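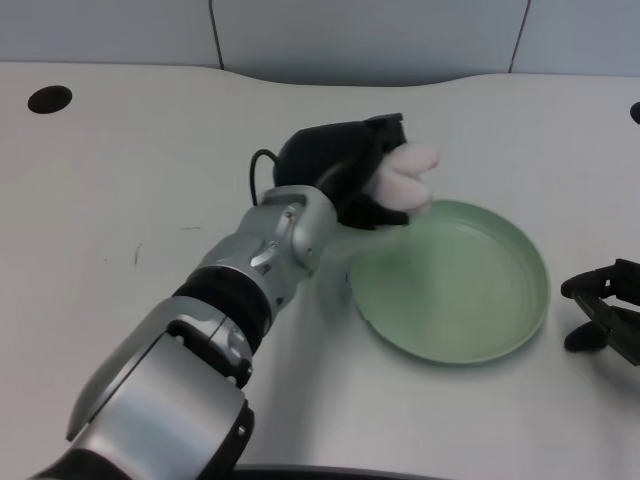

图2 机械手握着浅粉色毛绒小物，一旁是浅绿色圆盘

3.2 材料从哪儿来

先交代一下我手里到底有什么。这一章用的剧情梗概都来自《Horcombe》和《Undgate》两部日播剧的观众网站，一共389篇，最晚的一篇发布于2025年4月30日。两部剧都在Onovis上播，观众重合得厉害，评论区里经常有人把这边的婆婆骂到那边去，我整理的时候好几次要翻回标题确认自己读的是哪一部。

梗概这种东西，追过长剧的人都熟：现在时，短句，谁对谁说了什么，谁又瞒了谁什么，最后停在一个悬着的地方，后面跟着省略号。我自己读研之前就是靠它们续命的（白天上课，晚上补三集，根本看不过来），所以下面的分析里难免带着一点老读者的偏心，先说在前头。

我把梗概分成两种，一种叫“播后梗概”，写的是已经播出的那一集；另一种叫“预告梗概”，写的是还没播的内容，消息来自官方预告片段，有时候干脆就是猜的。网站自己并不这么分，两种混着排，标题也长得差不多，都爱用“意想不到的一步”“惊人真相”之类的词。归类只能靠正文里的时间线索，比如作者提到“接下来的剧情”，或者结尾写着“让我们看看会怎样”。实在归不了的有14篇，我单独放着，没有算进任何一边。

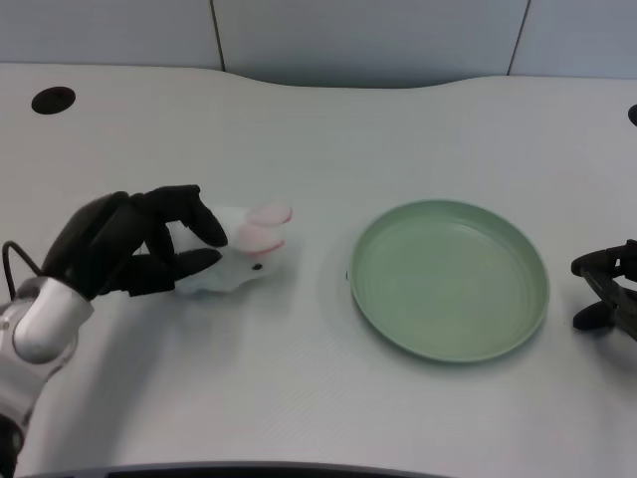
3.3 谁知道什么：梗概里的秘密

日播剧靠秘密过日子。《Horcombe》里Harms一家的遗嘱，从被藏起来到当众念出来，整整拖了60集，中间几乎每个角色都轮流知道过一遍，又轮流答应过不说出去。看剧的时候这种拖延是有画面撑着的，一个推镜，一段鼓点，三个人的脸来回切，大家也就忍了。可梗概没有这些东西啊！它只能老老实实地写：她知道了，她没有说。

我读下来最有意思的地方就在这儿。播后梗概的作者特别在意“知情状态”，几乎每一段都要提醒读者一次，某某还不知道这件事，某某以为是另一个人做的。有一篇写遗嘱被塞进琴凳那一集，短短四段里“不知道”出现了五次，读起来像在点名。我起初觉得是写得糙，后来自己试着替一集写梗概，写到第二段就卡住了：不交代谁知情，后面那句“她吃了一惊”根本没法成立。

预告梗概就松得多。作者自己也不知道后面会怎样，于是秘密常常被写成问句，“她会说出真相吗”“他能及时赶到吗”，问完就收工。评论区对这种写法倒是很宽容，猜中的人会回来留言炫耀，猜错的基本没人追究。（我在《Undgate》换男主那段时间也猜过，错得离谱，留言还挂在那里。）

还有一个小现象，我暂时没想好怎么解释。两种梗概都很少写人物撒谎时的理由，只写“他对她撒了谎”，动机留给读者自己补。剧里明明会给一段内心独白，有时长得让人想快进，到了梗概里一个字都不剩。我猜这跟篇幅有关，可有些梗概写衣服写菜式倒是挺舍得花笔墨的，所以篇幅恐怕只能解释一部分。

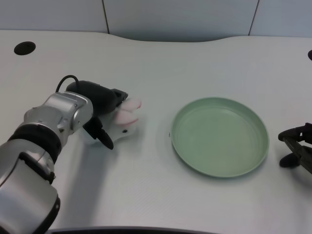

3.4 断在哪里

剧集的断点由剪辑决定，梗概的断点由写的人决定，两者经常对不上。《Undgate》10月里有一集停在门铃响起，门外是谁没有给镜头，而我找到的那篇梗概往前退了一步，停在女主下楼之前，门铃压根没提。评论里有人抱怨漏写，作者回复说，门铃留给看的人自己听。我很喜欢这个回答，虽然从“忠实记录”的标准看，它确实漏了。

这类往前退一步的断法集中在播后梗概里，作者多半是写了很久的老手。新手更愿意把最后一个镜头原样搬上来，再加一串感叹号。至于预告梗概，断点往往就是预告片段本身的结尾，写的人没什么可选的，我在编码时把它们记作“继承断点”，和上面两种分开处理，具体的编码说明放在附录里。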